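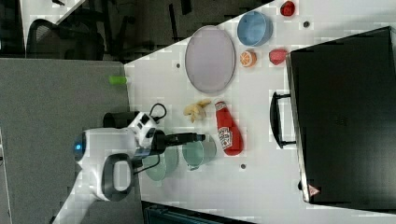 Vorberg lança em Portugal o Flindine, serviço de aluguer de loiça reutilizável para escolas, associações e pequenas empresas

Nerham, 11 de setembro de 2024 - A Vorberg, empresa de logística para refeições coletivas, anuncia a abertura do serviço Flindine ao mercado português. O Flindine permite alugar pratos, taças, copos e talheres reutilizáveis por um dia, por uma semana ou por um ano letivo completo. A entrega, a recolha e a lavagem estão incluídas no preço.

O serviço foi pensado para quem serve refeições com regularidade mas não dispõe de máquina de lavar industrial nem de espaço para guardar loiça. São exemplos as cantinas de escolas pequenas, as associações de bairro, os clubes desportivos e os escritórios que organizam almoços para os seus colaboradores. Em muitos destes lugares utiliza-se ainda material descartável, que é preciso comprar de novo todos os meses.

Durante a fase de teste, terminada em agosto, o Flindine foi usado por 89 entidades. Neste período foram servidas com a loiça alugada 107 refeições de grupo, desde lanches de turma até jantares de fim de época. Das entidades participantes, 80 decidiram continuar com um contrato anual.

Como funciona o aluguer

O cliente escolhe no sítio do Flindine a data, o número de pessoas e o tipo de refeição. Com base nestes dados o sistema propõe um conjunto, que pode ser alterado peça a peça. A loiça chega na véspera, em caixas fechadas e empilháveis, e é recolhida no dia seguinte à refeição. Pede-se apenas que os restos de comida sejam retirados antes de fechar as caixas. Não é necessário passar a loiça por água.

As caixas regressam depois ao centro de lavagem da Vorberg em Nerham. Ali cada peça é lavada, seca e controlada à mão. As peças com riscos profundos ou com o bordo lascado saem de circulação e são entregues ao fabricante, que aproveita o material.

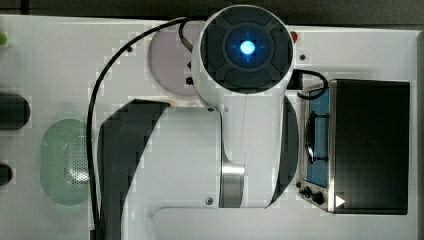

Para os contratos anuais existe uma solução diferente. O cliente recebe um armário com dois conjuntos completos, dos quais um está sempre em uso e o outro na lavagem. A troca é feita em dia fixo, combinado no início do contrato, e pode ser suspensa sem custos nas férias escolares.

Conjuntos disponíveis

O conjunto de base contém prato raso, taça, copo e talheres. Há também um conjunto infantil, com peças mais leves e bordos mais altos, e um conjunto de serviço com travessas, jarros e saladeiras. O conjunto infantil foi o mais pedido na fase de teste, e por este motivo a Vorberg aumentou a sua quantidade antes do lançamento.

As caixas de transporte são da marca Carbone e foram desenhadas para caber num carro de passageiros com os bancos rebatidos. Quem preferir levantar a loiça pessoalmente pode fazê-lo em Nerham, de manhã, e beneficia neste caso de um preço reduzido. O levantamento deve ser marcado com antecedência, também para quantidades pequenas.

A pedido, as entregas podem incluir etiquetas para separar a loiça destinada a pessoas com alergias alimentares. Esta possibilidade foi sugerida por várias escolas e está disponível sem custo adicional.

Preços e condições

O aluguer por um dia é faturado por pessoa. O aluguer semanal e o anual têm um preço fixo, que depende do número de conjuntos e da distância até Nerham. Não é cobrada caução. Uma pequena percentagem de peças partidas ou perdidas é aceite sem custos - acima deste limite, o cliente paga o valor de substituição indicado no contrato.

As encomendas de um dia podem ser anuladas gratuitamente até três dias antes da entrega. Para eventos ao ar livre é possível mudar a data uma vez, mesmo na véspera, se houver previsão de chuva.

Para grupos com mais de 1000 pessoas é necessário um pedido por escrito, com indicação do local, do acesso para veículos e do horário das refeições. A Vorberg responde a estes pedidos com uma proposta individual.

Material para as escolas

Juntamente com o serviço, a Vorberg publica um caderno para professores do primeiro ciclo, com atividades sobre a mesa, a fruta da estação e o desperdício alimentar. Numa das atividades os alunos põem a mesa para um almoço inventado e discutem que quantidade de cada alimento vai para o prato. Noutra, pesam durante uma semana o que sobra do lanche da turma e desenham um gráfico com o resultado. O caderno pode ser descarregado gratuitamente e não exige que a escola seja cliente do Flindine.

As atividades foram escritas para turmas com idades misturadas, uma situação frequente nas escolas rurais. Cada folha indica o tempo previsto e o material necessário, que na maior parte dos casos já existe na sala de aula.

Disponibilidade

O Flindine aceita encomendas a partir de hoje. Nas primeiras semanas as entregas são feitas em Nerham e nos concelhos vizinhos. As entidades situadas fora desta zona podem inscrever-se numa lista de interesse e serão informadas logo que exista uma rota de entrega na sua região.

Sobre a Vorberg

A Vorberg organiza transporte, armazenamento e lavagem de equipamento para refeições coletivas. Trabalha com cantinas, empresas de catering e instituições públicas. O Flindine é o seu primeiro serviço dirigido também a associações e a grupos de menor dimensão.

Contacto para a imprensa

Vorberg, Gabinete de Comunicação, Nerham
Os pedidos de entrevista e de visita ao centro de lavagem são recebidos nos dias úteis, através do formulário de imprensa no sítio da empresa.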